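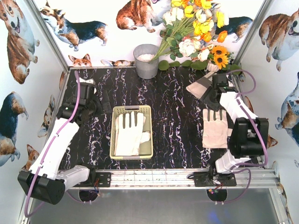 Home | Auctions | Estates | Collecting | Letters

The Charbonneau Letters, Priced by Rumor

The Charbonneau estate goes under the hammer in August, and the catalog wants you to believe you are buying a secret romance. There are 157 lots. Most are chairs.

The draw is a bundle of 103 letters from the stage actress to a man she calls only "P." Pirkeo, the auction house, hints that P. was somebody famous. It won't say who, and the catalog prints six lines in total.

"I asked to read the rest and was offered coffee," says Hawi Woldegiorgis, a paper dealer who has handled theater estates before. She thinks the letters are real. The romance she calls "a sales department idea."

Nathalie Li, who runs the sale, says buyers "respond to a human story." No doubt they do — that's how a dented silver tray ends up with an estimate higher than a used car. Its only tie to the actress is a note from her niece, written after her death.

Bidders can view everything from 10 a.m. I'd look hard at the chairs.

Comments

Shirley Z.: My aunt ushered for her. P. was the dentist.

Mārtiņš P.: Went to their last sale. Bought a "personal" lamp and found a store tag under the base.

Ginette: I still want the tray.

Contact us | Copyright Trarnudico Magazine | Back to top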